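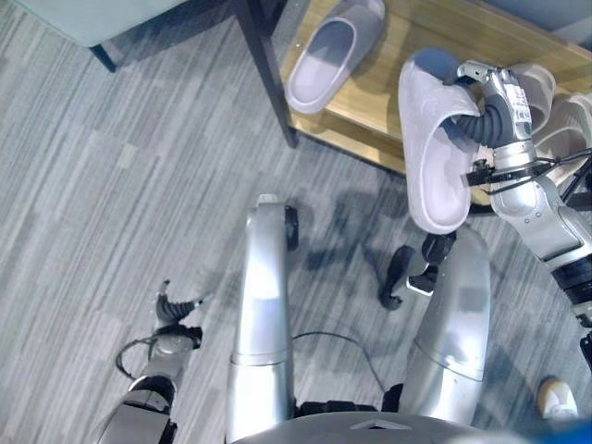
Mondorari Entry Bench
Contract Seating and Entry Furniture by Skomamar

The Mondorari is a backless bench for entries, locker areas, and waiting rooms where people sit down to change their shoes. It pairs a light wood top in a warm honey color with long, dark metal legs. The underside is left open so that the floor beneath can be reached with a vacuum or mop from either side.

Skomamar supplies the Mondorari to clinics, residence halls, studios, and guest houses. It is sold singly and in matched sets, and it may be ordered with or without the companion seat described below.

Wood Top

Each top is sanded and finished at our Bumville workshop with a clear, low-sheen coating that leaves the grain visible. The finish is suitable for daily contact with house shoes and slippers. It is not intended for cleated footwear, wet umbrellas, or planters without a tray. Color and grain vary from one bench to the next, and customers ordering several benches for one room should request that the tops be matched before shipment.

Legs

The legs are supplied with felt pads for hard floors and plain caps for carpet. Both sets are packed with the bench. On low-pile carpet of the kind used in offices and corridors, the plain caps are recommended. On deep carpet, allow the bench to settle for one day and then check that it stands level.

Specifications

Height: 400 mm
Length: 1,100 mm standard; other lengths on request
Item number, standard bench: 551
Assembly: required; hex key included
Use: indoor only

Companion Seat

The Acharya is a low upholstered seat on short dark legs, designed to stand beside the Mondorari. It offers a softer place to sit for visitors who need more time with their shoes. The cushion edge is rounded and extends slightly past the legs. The fabric is offered in pale gray-green and in five other shades. Fabric samples are sent on request and need not be returned.

Footwear at the Bench

Many customers keep slide slippers on the bench for guests and residents. Pale shades such as lavender show clearly against the honey-colored wood, and a wide strap makes a slipper easy to pick up. Slippers should be set down with the sole flat on the top. Soles that have been washed should be dried fully before they are placed on the wood. Footwear is not included with the bench.

Facilities that provide shared slippers may wish to order a second bench, so that one can be kept clear for sitting.

Care

Dust the top with a soft, dry cloth. Marks from soles can be removed with a damp cloth and a small amount of mild soap, followed by a dry cloth. Do not use scouring pads, bleach, or furniture polish containing silicone. Wipe the legs with a damp cloth. Check the leg bolts after the first month of use and tighten them if necessary.

Orders and Delivery

Benches are shipped flat. Orders of 11 or more benches to one address are delivered on pallets, and the receiving site must have a door at least 700 mm wide along the route to the room. Customers without a loading area should state this when placing the order.

Damage in transit must be reported before the bench is assembled. Please keep the carton and quote the item number in all correspondence. Replacement caps, felt pads, and bolts may be ordered separately through the Skomamar parts desk.

Related Products

Acharya Seat, low
Acharya Seat, wide
Mondorari Wall Shelf
Leg Cap and Pad Set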